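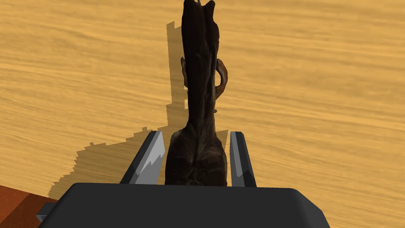
Figure 3. Simulated view from the gripper, looking past the palm to the tabletop. A dark brown carved or sculpted piece is held by its widest part between the two fingers.

4.2 Changes in the packing room

Trukwood sells carved and molded decorative pieces, most of them one of a kind or made in short runs. Before the change, packers took each piece from a tray, turned it over to look for chips, wrapped it, and set it in a carton. The new cell, which the company calls Lumen, takes over the lifting and the move to the wrapping table. Checking and wrapping stay with the packers.

Grasps are planned in simulation before a piece type is released to the cell. The case in Figure 3 is typical of the harder shapes. The base is broad and lumpy and fills the gap between the fingers, while the column above it is narrow and grooved, with a hook-like part on one side and a smaller knob on the other. The rule agreed on with the packers is that the fingers close on the bulkiest part and stay off anything that sticks out. Several packers had asked for this during the first interviews. In their experience, most breakage came from people picking up a piece by whatever was easiest to reach.

At the time of our visits, 157 piece types had been tried in simulation and 113 had been released. Another 29 were on hold, mostly tall pieces with a small foot, and the rest had been sent back for new scans. Pieces on hold are still packed by hand from start to finish. They go to the two benches nearest the door, and the staff there described the work as slower and more tiring than before, as the simple shapes that used to break up a shift now go to the cell.

The job of reviewing grasps was not in the original plan. It came about in September, when a packer on the early shift began marking up printed views of planned grasps and leaving them at the engineer's desk. Management then set aside an hour at the start of each shift for review. Three packers now share this work. They look at the simulated hold from the gripper's side, as in Figure 3, and then from above, and they accept the grasp, reject it, or ask for a different approach angle. Reviewers said the view from the gripper was hard to read at first. The fingers hide part of the base, and a tall piece may run out of the top of the view, so a second view is needed to judge how top-heavy it is.

Pay for review time was a point of disagreement. The hour is paid at the normal packing rate, but it does not count toward the carton bonus. Two of the three reviewers said they had lost money by taking the role. The third preferred it anyway on account of a wrist injury. At Henus, the second site in our study, review time is credited at the average carton rate, and we heard no complaints of this kind.

Lifting was the change most often mentioned as an improvement. Packers on the heavy line had been making nearly 195 lifts from tray to table in a shift, and most of these are now done by the cell. Opinions on pace were more mixed. The cell sets pieces down at even intervals, and packers who were used to working ahead and then taking a short rest could no longer do so. A buffer shelf was added after the first month. It holds six pieces, and staff on both shifts told us this was too few.

Section 4.3 compares these results with the Sitthichai site, where the grasps were released without packer review.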